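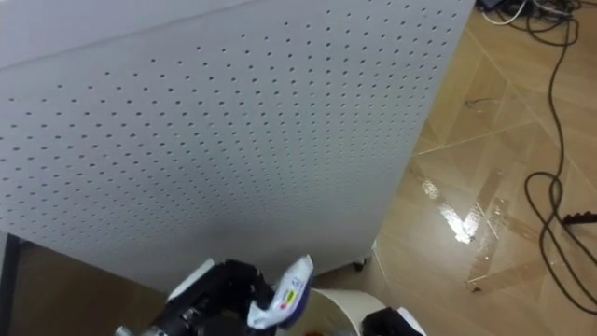
Radstead Makers Club – Workshop Team

Wrapper patrol again in the workshop, folks. One crumpled white packet, blue lettering, and a round white bucket to put it in. You know the drill!

The big white pegboard on casters is staying by the tiled part of the floor for now. Please don't hang anything on it until Kumiko has sorted the hooks – she has a plan and it involves labels.

Speaking of the pegboard, check under it when you sweep. The bottom sits up off the floor and stuff rolls under there. I lost a perfectly good pencil that way in September and I'm still mad.

Snacks are fine, btw. Crumbs in the drill press are not (Haruto, I love you, but come on).

Next tidy is Monday, June 22, 2020, after the sanding session. We need six people, and so far it's me and Hadiza.

Bring gloves if you have them. I'll bring the good broom – the one with the blue tape on the handle, please stop borrowing it!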